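FOR RELEASE IN JULY

Flatex Opens Its Yellow Bin Swap in Runville, and Your Garage Is Invited

RUNVILLE. Hi, everybody! I'm Piret Jõgi, I run the home storage side of Flatex, and I get to write this one myself because the swap was my idea and I haven't stopped talking about it since winter. Starting in July, you can bring your old plastic storage bins to our shop on the Busthorpe road, any color, any maker, lids or no lids, and trade them for cleaned and checked yellow ones from our own shelves. Two old bins get you one of ours. No money changes hands, and you don't have to fill out a form.

A bit of background for those of you who don't know us. Flatex has been renting out moving and storage bins for years, mostly to families going from one apartment to another and to small shops that need their back rooms emptied for a weekend paint job. The bins go out, they get loaded up with saucepans and winter boots and somebody's entire record collection, and they come home again. They're tough things. After a while, though, they look like they've been places, and our rental customers like a fresh-looking bin (I can't blame them, they're paying for it). So the older ones go up to the loft over the shop, and last spring I went up there with a flashlight and a clipboard and counted 3165 of them.

I'll admit I sat down on the stairs for a minute after that.

We went through every single one. It took us most of the spring, between rentals, with the radio on. We washed them, ran a hand around the inside of each one to feel for splits, and set aside anything that had a crack or a corner that flexed in a way we didn't like. When we were done we had 2956 good bins, which made me very happy, and a pile of bad ones, which are going off to be ground up and made into something else. The good ones are what you'll find at the swap.

Now, about looks. I want to be plain with you, because I'd hate for anyone to drive in from the far side of Busthorpe expecting a bin fresh from the factory. These are used. The plastic is still shiny and the yellow is still a good warm yellow, and on the inside you'll find small scuffs and light scratches. A few have a gray smudge that stayed put through the wash. I have eleven of them at home holding Christmas lights, dog towels and my sewing, and I quit noticing the marks by the second day.
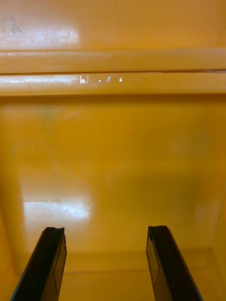 How many bins can one household take home?

Each household can take up to six yellow bins per visit, and you're welcome to come back as often as you like while they last.

We set that limit with my husband's help, sort of. I asked him how many bins he thought a normal family could carry to a normal car in one go without an argument, and he said four, and I said eight, so there you are. If you're a school or a church kitchen or something along those lines and you need a bigger stack, call the shop first and we'll work something out. We've already put 700 bins to one side for groups like that, and they won't come out of the regular piles.

A few things I'd love for you to do before you come. Empty your old bins all the way, please! I once opened a returned rental and found a full set of good knives and a birthday cake topper, and it took me a week to find the owner. Shake out the dirt and the dead leaves. They don't need to be spotless, since we'll rinse them, but if something leaked paint or motor oil in there, let us know at the door so we can keep it apart from the others. Cracked bins count toward your trade. Lids by themselves don't, sorry, or I'd be buried in lids by August.

People keep asking me what we're going to do with the bins you bring in. The sound ones will be sorted by size and set out on the free table by the side door, and anyone can walk off with those, trade or no trade. The broken ones join our own broken ones. I'm especially hoping for some of those long flat ones that slide under a bed, because I've had so many requests for them and we never stocked that shape.

While you're in the shop, come and see the packing table. We'll have it up for the whole month, and I'll be at it most mornings from nine until lunch, showing anybody who's interested how I load a bin for a kitchen move. Heavy things low, plates on edge with paper between them, and the top layer all dish towels and pot holders, so you have something soft under the lid and you can find a towel the minute you get to the new place. I'm also happy to talk closets. Closets are my favorite subject after dogs. Bring a photo of your worst one and I'll tell you where I'd start.

My coworker Chuang will be in charge of the loading door out back. If you've got a van, pull around there and don't try to squeeze in at the front, where the spaces are tight and the bakery customers need somewhere to stop. He'll take your old bins off your hands, give you a paper ticket for your trade, and point you at the stacks. Hang on to the ticket until you've picked out your bins. You're free to look through them and choose the ones you want, so take your time, flip them over, check the insides, and put back the ones you don't care for.

The swap runs all through July or until the last yellow bin goes out the door, whichever comes first. Our regular rentals carry on as usual, and if you have a move booked with us this summer, nothing about it changes.

About Flatex: Flatex rents and sells storage and moving bins to homes and small businesses in Runville and Busthorpe. The shop is on the Busthorpe road next to the bakery.

Press contact: Piret Jõgi, home storage, at the Flatex shop in Runville. Mornings I'm at the packing table, so come find me there, or leave a message at the counter and I'll call you back after lunch.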